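Filed under: Work & Machines, Shop Floor

We use cookies to remember your preferences and count visits. OK / Manage settings

The packing lead at Tarov has fifteen minutes. It's her break, she says, so talk fast.

Tarov ships small parts out of a low building behind the rail yard. 3000 boxes in a normal week, more in November. Until last spring every one of them was opened, checked and closed by hand. Now two arms do part of it, on a trial bench, with a system the company calls Lalari. She was the one asked to teach it. Did she volunteer? "No. I was standing nearest."

She's been packing for most of her working life. Wanted me to know that before anything else.

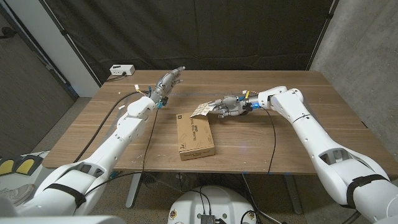
Hauksdóttir

"Flaps," she says, when I ask what the hard part is. "Everybody thinks its the lifting. Lifting is nothing. It's a bit of card that bends when you look at it." A person feels the card give and lets go a little. The hand has to be shown. She showed it, over and over, the same box, for weeks. 1639 demonstrations are logged under her shift code. She found the number on a report and cut it out and stuck it in her locker.

Was she paid extra? Short laugh. "Same rate. I asked. They said they'd look at it."

Still asking, by the way.

What changed first was the noise, or the lack of it. Packing used to be eight people at one long bench, radio on, arguing. Three moved to returns when the trial started. Nobody was let go and she's careful to say so, twice. But the bench got quiet. "You stand there and watch it, and you can't really chat because you're meant to be watching. By two o'clock I'm more tired than when I packed all day." Her wrists are better though. She used to wear a brace on the right one and now she doesnt.

The younger packers like it more than she does. One of them writes the task sheets now, has a desk, goes to meetings. She's pleased for him. She also thinks he's forgotten how to tape a corner.

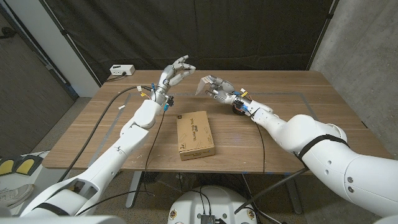
Hand work hasn't gone anywhere, and that was the thing I kept coming back to in my notes. Somebody chooses the box. Somebody decides how it should lie. For this round it's a small printed one, flat on the table, lengthwise between the two hands, and there is grey tape on the tabletop marking out an area. Ask her about placement and she gets going. "People put it down any old way and then complain about the arm. I tell them, set it down like you mean it." She has written a page of rules on this. Management at first called it a comment, later a procedure. She prefers procedure.

Money. The firm says the second bench pays for itself at 1000 boxes a week. She's seen the slide. She has a question about it that she's asked at two meetings, which is what happens to the returns people when there's a third bench and a fourth. The answer so far is that there's no plan for a fourth. "Okay," she says. "That's not what I asked."

A supplier, Zirkik, came in to talk about training. 74 hours, with a certificate at the end. She wants it. Not sure the certificate counts anywhere outside Tarov, she's trying to find out before she signs anything.

Would she go back to how it was? Long pause, the longest of the whole interview. She misses the radio. She doesn't miss the brace. "I'd go back for November," she says. "Everyone working flat out, you looked up and it was dark outside. That was good, that part."

Does the company ask what she thinks? More than it used to. There's a short meeting before the early shift and the engineers come down for it, which they never did when it was only people packing. She noticed that. Told them so too.

Then the bell, and she was up, and I had two questions left I didn't get to.

Contact | Copyright, all rights reserved | Back to top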